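The demonstration count is a poor unit

Keir Farquharson

Most reports on learned manipulation give the size of the training set in their first page, and most give it as a number of demonstrations. I think this number should be moved to an appendix. It measures labour, which is of interest to whoever pays for the labour, and it says very little about what a learning system could have taken from the result.

My own experience is with hand-held collection. A person carries a gripper with a camera on it, does the task directly, and the recorded images and finger positions become the training example. There is no robot arm present while the data is taken. The method is cheap and quick compared with teleoperation, and the pace of it is the source of the problem I want to describe. When an episode takes a few seconds, the set fills up before anyone has thought hard about what should be in it.

The Geddes set is the case I know best. It has 3,000 episodes of opening, placing and closing, gathered with the same design of gripper throughout. When we trained on the whole of it, the policy did well in the room where it was collected and badly two rooms away. The usual response is to ask for more episodes. Greer Drummond asked instead how many different starting conditions there were, where a starting condition meant the position of the furniture, the state of the door, the position of the object, and the place where the operator stood. It took her most of a week to work this out from the recordings, as nothing of the kind had been written down at the time. The answer was 255. Many of these differed only by the object having been moved a hand's width.

I do not regard 255 as a disgraceful figure. I regard it as the figure that should have been on the first page.

The objection I hear most often is that repetition has value. It does. Human motion is noisy, and a policy trained on one pass through each condition will copy the accidents of that pass. If the operator happened to pause before the handle, the policy pauses before the handle. Several passes by several people let the accidents average out. I accept all of this, and I would not want to see a set made of single passes. But the benefit of a repeat falls off quickly, and in our case we had gone well beyond the point where it was worth having. We trained on a reduced set with the repeats thinned and all the starting conditions kept. Its results in the original room were slightly worse. Its results in the other rooms were the same. Those extra repeats had bought us a small amount of polish in a single place.

A second objection is that starting conditions are hard to define. Where does one end and the next begin? If a bowl is turned through a right angle, has the condition changed? For a round bowl it has not, and for a jug it has. I grant that any rule will be somewhat arbitrary. The number of episodes is also arbitrary, though. At Saltbridge a failed grasp followed by a second try was cut into two episodes, and at Dernus it was kept as one. The two sets cannot be compared by their counts, and people compare them regularly. A rough definition that is written down is more use than an exact count of something loosely defined.

The third objection is about operators, and it is the strongest. The person doing the work is the one who has to vary it, and variation is tiring. Repeating a motion from the same spot needs no thought. Moving the cabinet, changing your stance, approaching the handle from the other side and setting the object somewhere new all take time, and if the daily target is stated in episodes then all of that time counts against you. We had 13 operators on the Geddes work. The ones with the highest counts had, almost without exception, the narrowest range of starts. I do not blame them. They had been given a target and they met it.

The remedy is to change what is asked for. On the current work the daily sheet lists starting conditions, with a small fixed number of passes under each. An operator who has finished the passes for a condition has no reason to do more of them, and the only way to move down the sheet is to change something. The sheet also says what to change. We found that people left to choose for themselves will move the object and leave everything else alone, including their own feet. The camera is carried in the hand, so where the operator stands decides most of what it sees on approach. Two metres to the left gives a different background, different glare, and a different path to the same handle. Of all the changes one can make it is the cheapest, and it was the one least often made.

There is a related point about discarded data. We threw out 200 episodes from Geddes for reasons entered as 'bad'. Some were bad in a plain sense, with the pose lost partway through or the recording started late. Others were thrown out on the grounds that the operator had missed the handle, noticed, backed off and tried again. I now think the second group was the most useful material in the set. A policy that drifts off course at run time is in exactly that position, and it had been shown no example of what to do about it. A set with no mistakes in it teaches a system to behave well provided that it never makes one.

I would not go so far as to have operators make mistakes on purpose. Staged errors look staged: the hand slows down before the miss, and the correction comes too soon. Real ones turn up often enough if they are kept. What is needed is a field on the sheet for them, with more than one word allowed in it, and a rule that an episode is removed only when the recording itself is at fault.

The Kostine people take the opposite view to mine on nearly all of this. They argue that with enough sites and enough hands, variation looks after itself, and that any time spent planning it would be better spent recording. At a large enough scale they may be right. I have two doubts. The first is that most groups will never work at that scale, and advice that holds only above a certain size is not advice to them. The second is that chance variation is uneven. People in different buildings still stand square to a door, still use the same hand, and still put the object in the middle of the table. Adding sites does nothing for a habit that everyone shares.

A reporting standard need not be heavy. I would ask for four things: the number of distinct starting conditions and the rule used to separate them; the spread of passes across those conditions, so that one overfilled condition cannot hide among many thin ones; the number of operators, with their shares; and a list of what was removed and why. Anyone who keeps a proper sheet has all of this by the end of the day. Anyone who does not will have to do what Greer did, and by then the furniture has been moved and the operators have forgotten.

I would also ask for one thing that is harder to put into a table, namely a note of what stayed fixed. Authors list what they varied and readers assume the rest was varied too. It seldom was. The lights were left on all day at Geddes, every day, and the policy had never met a door in shadow. We learned this in May, when the blinds were down in a borrowed office and the gripper closed on air well short of the handle.

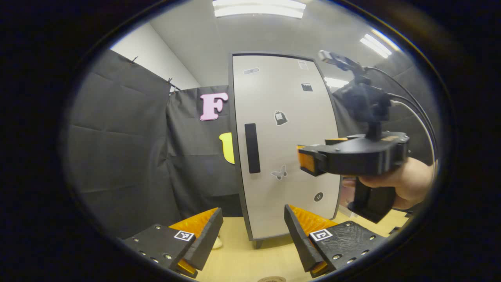
Fixed features deserve their own line on the sheet, with the same standing as the varied ones. A learning system has no means of telling which parts of a view belong to the task and which merely happened to be there each time. A cabinet door such as this one has a long vertical handle on its left half, and it also has a grey butterfly sticker beside the handle, a clapperboard sticker on the right and a pouch-shaped one in the middle. To a person, the handle is the thing you pull and the rest is decoration. To the model, a butterfly with clear edges may be a better guide to where the fingers should go than a plain black bar, and the pink letter F on the dark fabric to the left may serve as a guide to the cabinet. I have no objection to stickers, and a house full of them is a fair test. They should be moved, swapped or taken off between blocks, though, and the sheet should say which. Until that is done, a hundred more passes at the same door add a hundred to the demonstration count and leave the question of what was learned where it stood.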